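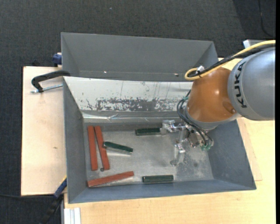
Bin picking is the shop-floor chore closest to solved, and it sets the upper limit for what we should expect of machines in a kitchen or a laundry room. The task is to take one part from a disordered group in a container and put it somewhere known. Bars are a convenient test part: rigid, uniform, and graspable across the width at almost any point. They still cause trouble. With the green bar that rests on the tilted red one, a planner that assumes every part lies flat on the bin floor will get both the height and the pitch wrong. The red bar standing parallel to the left wall raises a separate question, namely whether a finger fits between the bar and the wall. Neither problem is one of recognition. A color threshold would separate these parts from the gray metal.

Terms used this week

Grasp success: the part leaves the bin and is still held at the transfer point. A part dropped on the way counts as a failure.

Clearance: free space around the part for the fingers and the gripper body. Sloping bin walls reduce it near the floor.

Intervention: any human action between cycle start and cycle end, including a reset of the controller.

Reading: the Windico report

The assigned report (Windico, June) gives grasp success of 82 percent over mixed bins, with no retries allowed. With up to 2 retries the authors call the task complete in nearly all cases, but they do not report the added cycle time. Read the failure table before the abstract. Most failures fall on the last parts in the bin, which tend to end up against a wall or in a corner.

Compare Flistel, whose cell ran for 30 hours and logged interventions instead of grasps. The two measures cannot be converted into each other. A plant manager wants the second one.

From bins to chores

A household chore differs from the bin task in three respects. The container is not fixed to anything. The objects are not known in advance, and many of them deform. There is also no agreed end state: a drawer is tidy when its owner says so. The Maeng trials removed only the second difference, by supplying a known set of dishes, and the arm still took roughly five times as long as a person to unload a rack. Putine fixed the rack to the counter as well and recovered part of the gap.

My position for the purposes of this course: yes for rigid parts in a fixed bin, with a person on call. Not yet for the home, except for single steps in a prepared setting.

For next session

Write one page on a chore of your choice. State the end state so that a stranger could check it. List what must be fixed in place. Define an intervention for your task and say who would perform it.

Send drafts to Aarti Kandpal before the session. Handout revised 2024-11-12.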